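装修版块 > 瓷砖与墙面

主题：卫生间全铺小块马赛克，真的像店里说的那么好打理？

灰墙皮
发表于 2022年9月7日
最近在看砖，Trirklow 的导购一直推小方块马赛克，说防滑、显大、十年不过时。防滑我信，缝多嘛。显大我就不太信了，地方就那么点，铺什么它也不会多出一块来。十年不过时更是谁说都行，反正十年后也找不着这个导购。有没有真住过几年的出来讲讲？

半截铅笔
缝多就是脏多。我家五月份铺完，现在淋浴那一角的缝已经发黄。当时说用 Dostex 的填缝剂不变色，包装上写得天花乱坠，小字里又写“视使用环境而定”。等于没写。

老竹园
楼上是不是没等干透就用水了？我家用的普通水泥缝，住了好几年，刷一刷还行。不能什么都怪砖。

半截铅笔
回老竹园：等了，该等几天等几天，师傅走的时候还让我多晾两天。“刷一刷还行”，您多久刷一次？这个得说清楚吧。

老竹园
每周。家里有人刷，我不觉得累。

灰墙皮
……行，家里有人刷。

Mereana Tomoana
我在意的是颜色。现在流行深浅混拼的绿色，样板间灯一打是好看，回家换成普通吸顶灯就是一片闷。混拼还有个问题，全靠师傅手感，深的容易扎堆。商家说“随机才自然”，我看是懒得排。

三号阀门
这点不同意。混拼本来就该乱，排得太匀反而假，远看像打码。我家铺的就是深浅绿，近 40 张网贴，铺前在地上摆开调了一遍，没有扎堆。你要求师傅摆，他就会摆，加钱而已。

Mereana Tomoana
“加钱而已”，那报价单上怎么不写？我拿到的总价是 1513，后来这个要加，那个要加，没有一项是提前讲的。

灰墙皮
同问三号阀门，加了多少？另外 Gisum 那种在线选色的，谁用过？注册完让我填了一堆资料，最后就给出四个配色，其中两个我看着一模一样。

三号阀门
加了 70，摆一个下午，我觉得值。Gisum 没用过，看见要手机号就关了。
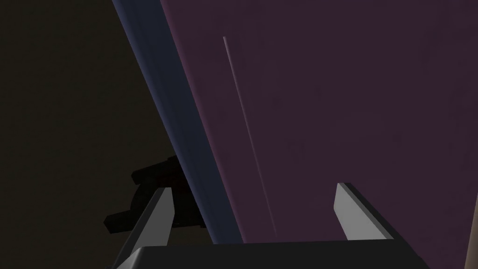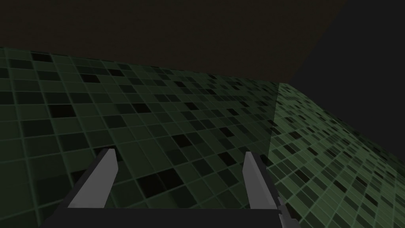

均为电脑渲染，绿色混拼的效果看第二张

半截铅笔
渲染的缝当然干净，又没人在里面洗澡。

Mereana Tomoana
第二张里有几块近乎黑的，我还是嫌跳。真要铺，我会让他们把最深那一档全挑出来。

老竹园
挑出来就不够数了，还得补货，补来的批次色差更大。Chiriac 那边补货我等过一回，再也不想等。

灰墙皮
看下来我倾向地面用小砖，墙上换大砖，缝少一点是一点。导购说这样“不统一”，我问他家里铺的什么，他说租房。先这样，周末再去问一家，报价单我让他们一项一项写。

三号阀门
网贴的背胶也问一句，纸的和网的不是一个价。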